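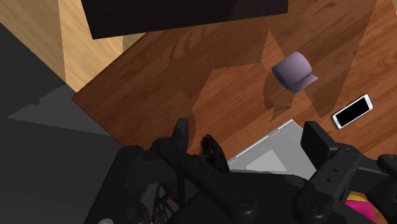 Trellovberg Station robberies

The Trellovberg Station robberies were a series of thefts from passengers at the main rail station in Trellovberg. They took place over one winter and ended with the arrest of two men in the left-luggage hall. Police linked 16 incidents to the same pair, although only 11 were included in the charges.

Background

Trellovberg Station serves the regional line to Wasitz and an overnight service to the coast. At the time of the thefts, the lower concourse was being rebuilt, and passengers changing trains had to use a temporary walkway 153 meters long. The walkway had two security cameras, both pointed at the ticket barriers.

Robberies

The first reported theft was in October, when a student lost a backpack and a phone near the north stairs. Most of the later incidents followed the same pattern. One man asked a traveler for help reading the departure board, and the other took a bag from behind. In three cases the victim was pushed or held against a wall, and prosecutors later treated these as robbery.

The largest single loss was 1,370 in cash, taken from the owner of Trương, a restaurant in the station arcade, as she carried the day's receipts to a night deposit box. She had a broken wrist and was in the hospital overnight.

Investigation

The case was assigned to Detective Yen-ting Siu of the transit police. Early work centered on resale shops in Wasitz, where two of the stolen phones had been sold. The shops kept poor records and this line of inquiry was dropped after a few weeks.

Siu's team then looked at locker rentals. The station's lockers were run by Clastov, a private contractor, and its payment logs showed that one prepaid card had been used within an hour of nine of the thefts – always for a locker in the same row. Officers watched the row for six evenings before making the arrests. Four bags were recovered.

Trial and sentencing

Both men pleaded guilty to theft. One also admitted to the three robberies and was sentenced to 55 months in prison. The other received a suspended sentence and was banned from the station for five years. An appeal against the longer sentence was turned down.

Aftermath

The temporary walkway was closed the following spring when the new concourse opened. Extra cameras were added near the stairs and the arcade, and the night deposit box was moved to a staffed area beside the ticket office.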